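Old Pump House at Pruvar Opens Its Doors After a Long, Patient Makeover

By Muchen Ren

It has been a good many years since anyone had a reason to linger at the old pump house on Pruvar Lane, but on a mild March morning the front steps were full of neighbors, all of them keen to see what the Tkachenko family has made of the place. The short version is that they have made a home of it, and a very handsome one too.

The family bought the brick building when it still had pigeons in the rafters and a floor you could see daylight through (I remember peeking in as a kid and being thoroughly spooked). The plan was to be in by the second winter. It took until the fourth, mostly on account of the roof, and they spent the time in between living in a rented apartment above the bakery, carrying paint cards up and down the hill.

Design studio Clotau drew up the interior, and it has kept its nerve in the big room, where the brick is bare and the ceiling goes all the way up. The windows, 135 panes of them, were taken out, cleaned and put back by Fitier, the glazing shop on Mill Street, and only 2 had to be replaced with new glass. The light that comes through them in the late afternoon is a soft, slightly greenish gold, and I could have sat in it until supper.

Upstairs is cozier. There are three bedrooms under the slope of the roof, each papered in a different small print, and a landing lined with more than 2,000 books that came with the family from their last house – they are shelved by color in one corner and by no system at all everywhere else. The bathroom has the original iron sink, re-enameled, and a window seat that the children have already claimed.

The house will be open again through the end of the month, mornings only, with room for 100 visitors a day. Entry is free, and there is a jar by the door for the lane's footbridge, which badly needs new boards. Please leave muddy boots on the porch.
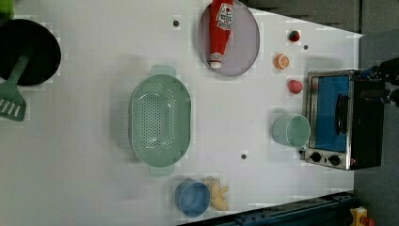
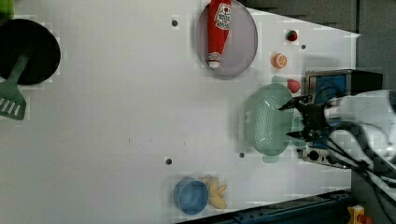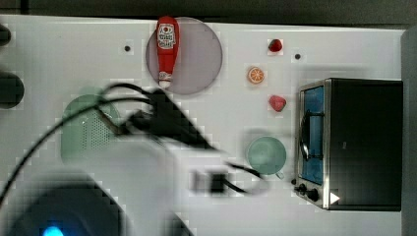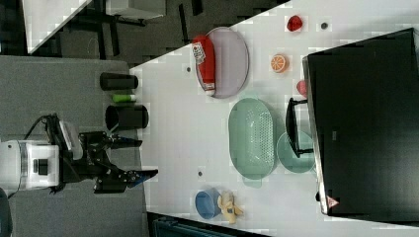 Muchen, you forgot to mention the staircase! I went on opening morning and thought it was the best thing in the whole house, that lovely worn oak with the dip in every step. I do wish they had kept the old green front door, though the new one suits the brick well enough. – Pauline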